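4.2 How readers answered the post

I should own up that I wrote the original post myself, after the September floods in Praltodar, so I'm hardly neutral here. We coded 445 comments, and 40 of them said suffering had brought the writer closer to God. I'd expected far more – my own vicar says it most weeks! Quite a few readers were cross with me for even asking, and I've kept their replies in (all under 300 words).
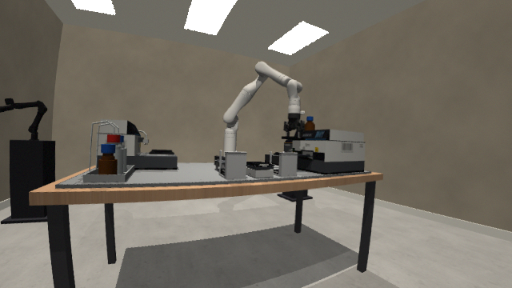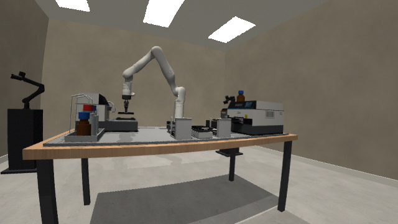

Figure 3. Two rendered views of a white robot arm at a laboratory table.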